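Workshop notebook, July, entry 51
Lurnbridge shed, kettle on at 7:40 am

Back onto the toy tea set job for Trerley, and I'm rapt to be here. The plan is a plastic dinner set for the play corner at their new library, sturdy enough for toddlers and nice enough that a grown-up will sit down and join in. Spent the first hour this morning just looking at colours against grey, as the play corner is going to be grey nearly everywhere.
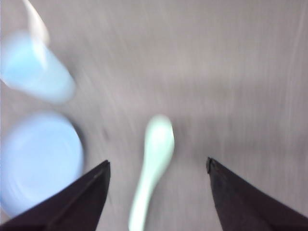
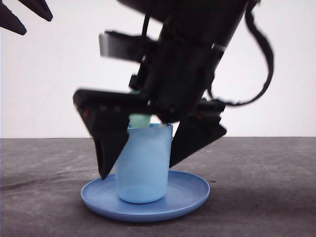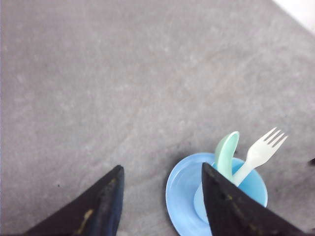
Top to bottom: green spoon, blue cup on its saucer, light blue bowl on the carpet.

The mint green is a winner! I was worried it would wash out on a pale tabletop, but even blurred you can pick the bowl of the spoon straight away. I love the slight curve in the handle too, and I want to keep it in our version (Urwood's first drawing has it dead straight, will ring them).

The cup I'm less settled on. Lovely soft blue, and the straight sides suit small hands, but I'd like to try one a touch deeper in colour so it stands apart from a saucer in the same family. Then again, the two blues do look like a proper set. Might ask the Tsao kids' room to have both for a week and see which ones end up under the couch.

Bowl on carpet: good contrast, better than I'd guessed from the swatch card. Light blue on mottled grey reads well at floor level, and the floor is where half of this stuff will live. Carpet fluff is another matter. Need to do a wipe test with a damp cloth and write down how the rim goes.

Numbers so I don't lose them again: Trerley want 20 sets to start. Urwood's minimum run is 3,000 pieces across all colours, and we have 1,193 spoken for, so there's plenty of room for a second library if Lurnbridge council says yes.

To do
Ring Urwood re spoon handle
Darker blue sample for the cup
Wipe test, bowl first
Find the lid for the swatch tin

Leaving the mint spoon on my desk overnight next to the yellow swatch, want to see them together in the morning light.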